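Gripper comparison, bin cell, July
Second morning on the red and green bars, KUKA arm, metal gripper.

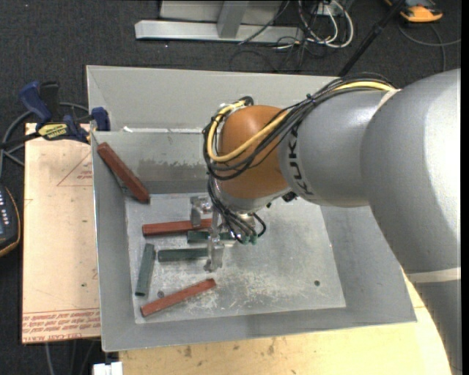
Natnael read yesterday's page before I got in and wrote in the margin that I'm comparing fingers when I ought to be comparing approach angles, and that the Lill fingers only look bad because I keep coming straight down with them. Fair point, Natnael! I'd half suspected it, but I wanted one clean set of numbers with the same approach for both before I started fiddling.

So, the setup for today. Same arm, same bin, three red bars and three green, dumped in fresh before every run. Two sets of fingers: the Lill ones (long, narrow tips) and the Nendamard ones (shorter, stiffer, wider pads). Thirty picks with each. I call it a pick if the bar clears the rim and is still in the fingers after a slow count of three. Anything that drops, slides out or makes the controller fault is a miss, and I don't do partial credit -- tried that in the spring and spent more time arguing with myself than picking.

Nendamard set: 26 out of 30. I was really pleased with that. The misses were all bars lying up against a wall, where the outside finger has nowhere to go and rides up on the metal. Bars in the open floor were no trouble, and even two lying side by side came apart fine if I took the outer one first.

Lill set: stopped early, so no number worth writing down. They get into the gaps next to the wall beautifully (much better than the others) but the tips flex when the bar is held off center, and then it swings and slips out one end. Josée thinks a strip of rubber on the inside face would cure most of that. I have some in the drawer and I'll cut it after lunch if the drawer turns out to be where I left it.

Cables. I keep writing this and I'm writing it again. The bundle over the wrist is fine in the middle of the bin, but when the wrist rolls far over to line up with a bar that's standing on end, the whole loop tightens up and I get nervous and hit pause. One tie is not enough. Ryan suggested leaving more slack, but then the thin ones hang down by the fingers and I'd be picking cables instead of bars. What I'd like is a proper guide bolted to the arm. Shirin has a drawing from the Vistudholm cell that might fit with longer screws. Ask her!

Bin: checked the clamp before and after each set, and I put a pencil line on the table so I'd know if anything crept. It moved a hair during the Nendamard runs, all of it from those wall misses, I'm pretty sure. Pushed it back to the line and snugged the clamp down again. If you use the cell after me, please leave the line alone.

Speed was at the low setting all morning. Tried 2 picks at the next setting up with the Nendamard fingers, both good, not counted in the total.

Next up:
Rubber on the Lill tips, then a full 30.
Natnael's tilted approach, wall bars only, both sets.
Email Hélène about a spare pair of Nendamard pads, the left one has a nick in it.
Copy the log over to the Moltomstead folder before the controller overwrites it.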